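Lirkine Two-Slice Toaster: Staff Kitchen Equipment Review

Prepared by Pushpa Grewal, Facilities and Catering
April 2021

The Lirkine two-slice toaster was bought for the staff kitchens at the Lubis Centre to replace the older catering model, which had reached the end of its service life. This review sets out how the toaster has performed in daily use, what it is like to clean and maintain, and whether further units should be ordered for the training kitchen and the upper floor. It is written for budget holders and for colleagues at other sites who are considering the same purchase.

The previous machine was a four-slot model by Prurau. It was sturdy and simple, and most staff were content with it until the timer on one side began to stick. Repair was considered. The parts were available, but the labour charge would have come close to the price of a new domestic toaster, and the machine had in any case been too large for the counter in the smaller kitchen. It was agreed that two smaller toasters would serve the building better than one large one, as staff on the upper floor had long asked not to have to carry their breakfast up the stairs. Only one has been bought so far, pending this review.

Performance

The Lirkine takes sliced bread of ordinary thickness without difficulty. Thick-cut slices from the bakery counter also fit, though a firm hand is needed on the lever. On the middle setting, white bread comes out an even light brown on both sides. Wholemeal bread needs one setting higher, and the dense rye loaf favoured by the accounts office needs two rounds at the middle setting or one at the highest, the latter giving a rather dry result. Crumpets toast well on top but remain pale underneath, and we would advise turning them halfway through.

Consistency between rounds is good. The old Prurau was known for burning the third and fourth slices of the morning once it had warmed up, and staff had learned to turn the dial down as the queue moved along. There has been no need for this with the Lirkine. A small difference between the left and right slots was noted during the first week, the left being slightly darker, but it has not been enough to draw complaints.

The machine is rated at 800 watts, which is modest for a toaster. In practice this means that a round takes longer than some colleagues are used to. At busy times a short queue does form, and this is the most common criticism received. Against that, the lower load has been welcome in the smaller kitchen, where the kettle and the microwave share a circuit with the toaster and where the breaker used to trip several times in a winter. 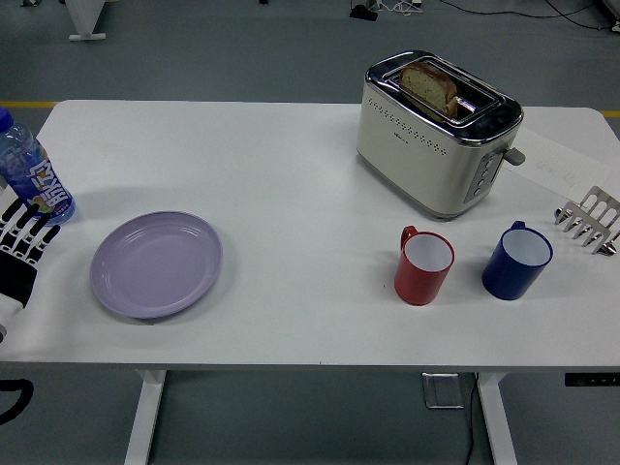 The defrost function works as described in the manual. Many staff keep a loaf in the shared freezer, and slices taken straight from it come out properly heated through and not soggy in the centre. The reheat function is less useful. It warms a cold slice adequately but dries the edges, and most people appear to have stopped using it. The cancel button responds at once, a point worth recording given the trouble the older machine gave in this respect.

Cleaning and upkeep

The crumb tray slides out from the back and can be emptied in a few seconds. It does not lock into place, and on one occasion it was left half open and shed crumbs behind the bread bin. Staff are asked to push it fully home after emptying. The tray should be washed by hand and dried before it is put back.

The outer casing wipes clean with a damp cloth. Fingerprints show readily on the polished parts, and colleagues who mind such things may find themselves wiping it more often than they did the old one. Abrasive creams should not be used. The Clorkeo spray supplied to all kitchens is suitable for the counter but should be kept away from the slots, and the toaster must be unplugged and left to cool before any cleaning is done.

The cord is short. In the smaller kitchen this limits the toaster to the left-hand end of the counter, beneath the wall cupboard, and it must be drawn forward before use so that heat does not collect under the cupboard floor. Extension leads are not permitted in any kitchen. Sites with few sockets should measure before they order.

Staff comments

Comments were invited by email and through the book kept beside the sink. Most were favourable. Rajkumari Tyagi, of the training team, wrote that the toast was "the first in this building I have not had to scrape", and asked that the training kitchen be given priority should more units be bought. Other comments concerned the wait at busy times and the sound made at the end of a round, which some find too quiet to hear from the corridor.

One colleague asked for a return to four slots. This has been noted – the counter in the main kitchen would allow it – but a larger machine would not fit elsewhere and would mean keeping two sets of instructions and spares.

Recommendation

The Lirkine is suitable for small staff kitchens and for light shared use. It is not recommended for canteens or for any room where a large number of people take breakfast at the same time. The purchase of two further units is supported, one for the training kitchen and one for the upper floor, subject to the usual electrical safety check before either is put into use. The guarantee runs for three years from the date of purchase, and receipts should be sent to Facilities and Catering for filing.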